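Ostside toy library gets two more months, still needs a roof

September 16, 2024

The Ostside toy library will stay open until the middle of next month at least, after its landlord agreed last night to hold off on ending the lease. Good news of a sort. The roof still leaks.

Families had been told to bring everything back by the end of this week. That's now off. Anything out on loan can stay out, and the usual Saturday-style late fees (never much enforced anyway) are scrapped for the time being.

Esther Biwott, who runs the place, was on the phone when we got there and on the phone when we left. In between she managed a few words.

"I'd started boxing up. Puzzles done, dressing-up done, half the train track done. Now I've got to unbox it all, and I've never been so pleased to have a job to do twice."

The library lends toys the way others lend books. You join, you pick, you bring it back. Membership costs 2 pounds a month per family, and there are 62 families signed up. Most live within walking distance. A few come over from the Catacutan estate on the bus, pushchairs and all, which is no small thing with that hill.

Trouble began in spring when water got in above the back room. A bucket at first. Then a bigger bucket. The building belongs to Bramar, which also has the two shops next door, and the firm said in a letter to members that the repair would cost more than the rent brings in over several years. It wanted the unit empty so the whole roof could be done in one go, with a new tenant after.

Members said fine, do the roof, but let us back in afterwards. Bramar said it couldn't promise that. And there it stuck for most of the summer.

What changed is not all that clear. A petition went round. Ellenetti, the bakery on the corner, put it on the counter by the till and it filled up fast. The bakery also offered its upstairs room for storage, free, for as long as the work takes. Bramar now says it will "look again at the timetable" and meet members in October.
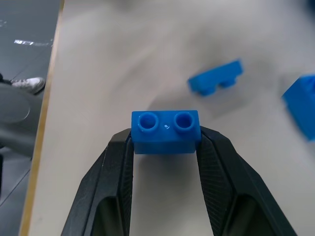

Back to the money. The library has 55 pounds in its repair fund – no, there are no noughts missing – plus whatever comes in from a sale of spare and doubled-up toys, to be held on the pavement outside if it stays dry. Construction sets will go by the bag. Jigsaws are sold as seen, so count your pieces before moaning.

Biwott says nobody expects a toy sale to mend a roof. The idea is to show willing. She would like to walk into the October meeting with something in the tin and a list of people ready to carry boxes up the bakery stairs.

Parents we spoke to outside were releived, mostly. One mother of twins said she had borrowed the same wooden kitchen three times because they "go off it, then it's gone, then they want it more than anything". Buying one was out of the question, she said. No room in the flat either.

A grandfather returning a floor puzzle was less cheery. He thinks it's a delay and nothing else. "They'll have them out by Christmas. Lovely people, but you watch."

Not everyone is upset with the landlord. The man who runs the shoe repair two doors along says the roof has been bad for years and somebody had to shut something to fix it. His own ceiling has a brown patch the shape of Ireland. He wants the work done before winter and doesn't much mind who gets put out, himself included.

Bramar didn't want to speak to us in person but sent a short note. It says the company "values all its tenants", that the back room must stay locked until it has been checked, and that rent won't go up while talks are going on. No word on what happens to rent after that. We asked. We'll ask again.

So for now, front room only. Baby toys and board games are on the shelves and can be borrowed as normal. Ride-ons, the sand table and the big doll's house are behind the locked door and can't be got at, sorry. The monthly swap for under-fives moves to the bakery's upstairs room, no pushchairs up there as there isn't a lift. Leave them in the yard, someone will keep an eye.

If you have something on loan from the back room, please hang on to it. There is nowhere to put it.

Opening hours are the same as before, mornings only, closed during the school holidays. New members can still join but should ring first as the desk isn't always staffed while teh unpacking goes on. Offers of shelving, dry boxes with lids and a van for an afternoon are all welcome. Offers of soft toys are not, they have enough.

The October meeting is open to anyone who holds a membership card. Date and place to be confirmed, and a notice will go up in the library window and at Ellenetti.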